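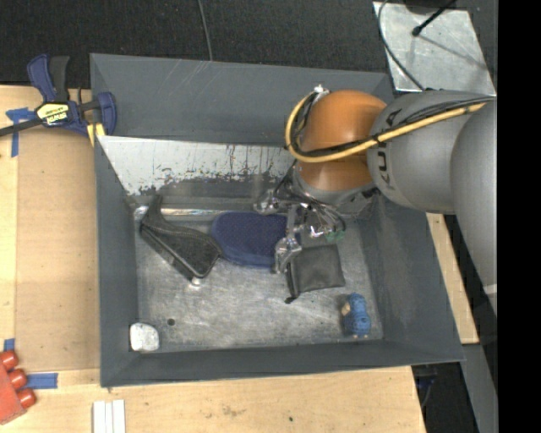
DATASETS / HOME & GARDEN

Rokeck Rain and Tomato Log
README, last touched 7/13/19

Hi! I'm Milagros Agudelo and this is my backyard, more or less, turned into text files. I kept a daily log for 366 days (it was a leap year, so I got the bonus day) of the rain, the soil and whatever my tomatoes were up to. A few people at the Rokeck seed swap asked for a copy, and emailing spreadsheets back and forth got old fast, so I cleaned it up and put it here.

What you get

rain.csv has one row per day. The columns are date, rain_in, low_f, high_f and notes.

beds.csv has one row per bed per day. There are 4 beds, named north, fence, shed and Priraseck. That last one is named after the compost I filled it with, and I never got around to calling it anything else.

harvest.csv has one row per picking. Weight is in ounces, variety is spelled the way it was on the seed packet, and there's a column called "lost" for fruit that split or got chewed.

diary.txt is me rambling. It has dates in it but no real structure, so don't try to parse it unless you enjoy that kind of thing.

How I measured

Rain comes from a plain plastic gauge on the fence post, read every morning before coffee. If I slept in, the reading still goes under that morning's date. Soil moisture is the finger test, scored 0 to 4, where 0 is dust and 4 is mud. I know, I know. I did buy a Skistitel moisture probe partway through and used it next to the finger scores for 30 days. Those readings are in the probe column of beds.csv, which is blank everywhere else. My finger and the probe mostly agreed in the north bed and argued constantly in the shed bed, where the dirt is full of old gravel.

Temperatures are from a thermometer on the porch, so the highs run warm on sunny afternoons when the bricks heat up. I left them alone. If you want to correct for that, go for it, but please say so if you share your version.

Things that will trip you up

January has a gap in the rain notes. The gauge froze and cracked, and I used a soup can until the new one came. Those days say "can" in the notes column. I'd skip them if you're doing totals.

The fence bed changed size in spring when I pulled out the old boards. It got wider by 2 feet — so don't compare its harvest weights from before and after without thinking about it first.

Blank means I didn't check. Zero means I checked and there was nothing. I mixed these up in the first few weeks and went back through my paper notebook to fix them, and I'm pretty sure I caught them all, but if you find a weird one, tell me!

Varieties

My neighbor Đặng gave me seedlings of a small yellow cherry tomato that didn't come with a name, so they're in there as "Dang yellow" without the accents (my spreadsheet program kept turning them into question marks). They were the best thing I grew all year. Sweet, hardly any splitting, and still going when everything else had given up. The big slicers were a letdown, and you'll see that in the lost column.

What it's good for

Practice data, mainly. It's small, it's messy in normal ways, and you can open it in anything. One person used it to teach her kids to make line charts, which made my week. It's one yard with one person's habits, though, so please don't use it to decide when a whole county should plant.

Using it

Take it, change it, print it out and line a drawer with it. A mention of where you got it would be nice. If you keep a log of your own I'd love to see it, especially if you have clay soil, and I'm happy to trade seeds for data — I still have a jar of the yellow ones.

To do

Type up the watering notes from the back of the notebook. Add the pepper pickings. Figure out what I meant by "the usual trouble, shed side" in the diary, which I wrote more than once and never explained.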